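September
Posted by Maureen T.

Bits and bobs: the sorting gallery

Well, I promised I'd put something up about the big sort-out, and then I went and spent the whole of Wednesday on it, so you're getting a gallery page whether you like it or not! For anyone new to the blog, I've been working my way through the coloured pieces we use for the Likbridge building sets (the long thin ones are sticks, the short stubby ones are blocks, and I will not be moved on that). There are 187 altogether if you believe the list on the lid, and I've got them down to 4 colours after finally passing the yellows on to my sister, who has been after them for years.

I do love metal bins for this job. I tried the plastic tubs from Rudd last winter and they were fine, very light, but the corners went all soft and bendy and I couldn't get a decent label to stick to them for love nor money. Metal takes a knock.

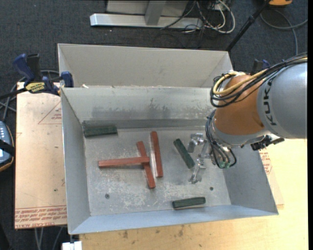 Red and green are my favourite pairing out of the whole lot, and I'd happily build with nothing else. It's a proper brick red as well, a bit old-fashioned, next to a green dark enough for a front door. Three of each is plenty for trying out a little idea before you go tipping out everything you own. Look at the two reds lying one across the other, nearly a T already, and I'd call that the start of a gate! The greens are shorter, so they'd do nicely as feet. And I know the floor of the bin is all scratches and white blotches, but I like a bit of wear, it shows the colours off better than something shiny would.

A few of you asked how I wash mine. Warm water, a tiny squirt of washing-up liquid, 15 minutes on a tea towel and then turn them over (don't leave them to soak, I did that with the Delov set and I've regretted it ever since). I do 40 at a time and no more, or I run out of towel.

Blues next, once I've found the rest of them. I have a feeling they're in the Tiltovero box under the stairs, along with the Christmas lights and goodness knows what else.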